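Wrist camera only: anyone else getting better numbers when you randomize the room?

Board index > Simulation > Policies and training

pomirach_pete
5/4/19
Okay, I've been sitting on this for a while and I want somebody to poke holes in it before I write it up. I'm training a pick and place policy in sim, wrist camera only, no overhead view. The old way I had one fixed room: same cabinet, same wall color, same junk on top of the furniture, and I only moved the target object. It learned fast and looked great, and then I moved the cabinet to the other wall and it fell apart completely. I mean it just drove off into nowhere.

So now I shuffle the whole room at every reset. Furniture, what's sitting on the furniture, pictures, floor shade, all of it. I keep 31 rooms for training and 19 it never sees. Training takes forever (way longer than I'd like!) but the success rate on the unseen rooms is finally close to the training rooms. Same network, same number of demos per run. I call the room generator Galville because it sounded like a town with bad furniture.

Anybody tried this with no second camera at all?

kista_dan
I did, and I'm going to be the grump. How do you know it's the rooms doing the work? When you shuffle furniture you also change where the arm has to start its search from. That alone would give you more varied approach angles. I'd bet you a coffee that if you kept one room and just randomized the start pose you'd get most of the gain.

pomirach_pete
Fair. I did randomize the start pose in the old setup, but in a pretty narrow cone. I never ran one room with the wide cone. Adding it to the list, ugh.

solderbrain
Not sure I buy the coffee bet. With a wrist cam the background IS most of the image during the approach. My policy learned to steer by the corner of a shelf. I found out by deleting the shelf. It was a sad afternoon.

kista_dan
Sure, but a wide cone would also make the shelf corner show up in a hundred different spots, so the net can't just memorize "corner goes top left."

solderbrain
It can still learn where the shelf is, though. It's the same shelf! It gets to build a little map of the one room and then you hand it a different room.

Veerle Timmermans
Hi all, I mostly lurk. We ran something like this in January and you're both a little bit right. Wide start poses in one room helped a lot at first and then went flat. Many rooms with narrow poses was slower and kept climbing. The two together beat either one, but we only had 2 seeds per condition so please don't quote me on it. What surprised me was that the small stuff on the furniture mattered more than wall or floor color. When we left the clutter the same in every room, the arm happily reached for the clutter.

pomirach_pete
Veerle that is super helpful, thank you. The clutter thing matches what I see. I had a run where it treated every small dark object as the goal, and it didn't care where in the room it was.

jacobs_ladder
Can we see what the wrist view looks like? Hard to argue about backgrounds without knowing how much background you've got. Also what's your seed count, since Veerle brought it up.

pomirach_pete
Three seeds, and yeah, I know. Here are a few wrist frames, gripper open in all of them. I picked these for how little there is to go on apart from the furniture and the odds and ends. 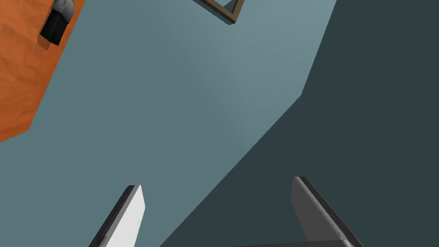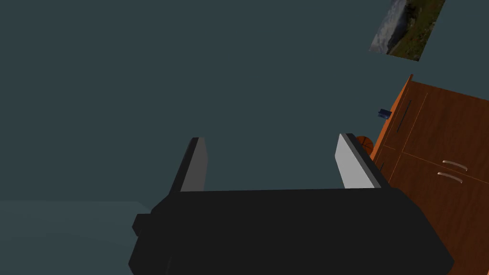
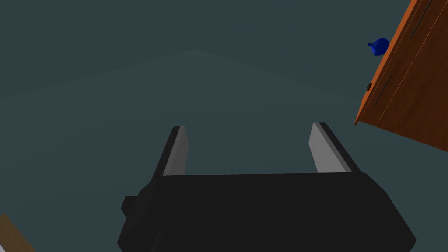 Wrist view, simulated, fingers open and nothing between them in all three.

jacobs_ladder
Oh wow, okay, that's a lot of blank. In the first one nearly everything is plain gray and blue-gray, and what you do get is way up by the top. I'd have guessed it needs some memory just to remember what it saw a second ago. Are you feeding it history or single frames?

pomirach_pete
Single frames plus joint angles. I tried a short history and it got better in the training rooms and worse in the unseen ones, which I don't understand at all. If someone has a theory I'd love to hear it.

kista_dan
My theory is that history lets it work out which training room it's in. Also, the last frame sort of argues for solderbrain. Cabinet on the right, blue thing up by its edge, and then big dark flat areas. If I were a lazy network I'd steer by the cabinet too. I still want the one-room wide-cone run before I buy anybody coffee.

solderbrain
I take mine with milk.

pomirach_pete
Queued it last night with seed 111 to start, and two more after that. Same demo budget, one room, wide cone, clutter shuffled in half the runs so I can check Veerle's thing too. I'll post the curves in this thread when they're done.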